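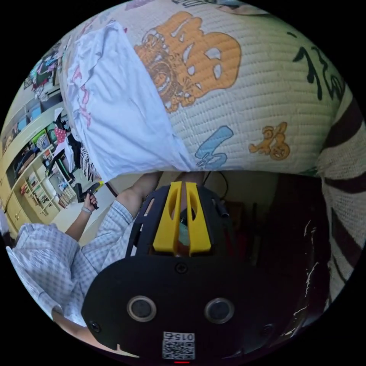 ## Washing a quilted cushion cover

Applies to removable covers with a zipper and a polyester or cotton face. Covers sewn shut are spot-cleaned only; skip to the last section.

### Before washing

1. Read the care label. If it gives a temperature lower than the one below, use the label.
2. Remove the insert and close the zipper fully.
3. Rub a damp white cloth on a printed area near the seam. If color transfers, wash the cover alone in cold water.
4. Check the quilting for broken stitches. Tie off loose ends before the cover goes in the machine.
5. Turn the cover inside out.

### Machine settings

- Cycle: delicate
- Water: 78 °F
- Spin: low
- Detergent: liquid, half the usual dose, no bleach

Powder tends to lodge in the stitch channels. If residue is visible after the cycle, run a second rinse without detergent.

### Drying

Reshape the cover while damp and pull the seams straight. Lay it flat on a rack, print side down, away from direct sun. Turn it once the top layer feels dry. The batting holds water longer than the face fabric, so press a thick section between two fingers before refitting the insert.

Do not iron over printed motifs. Press plain areas from the reverse on the lowest setting.

### Spot cleaning

Mix one teaspoon of dish soap into two cups of cool water. Blot from the outside of the stain inward, then blot again with plain water. Do not scrub along the quilting lines. Stand the cushion on edge until the filling is dry.

Revised December 18, 2023. Drying section corrected by Tyra Backlund.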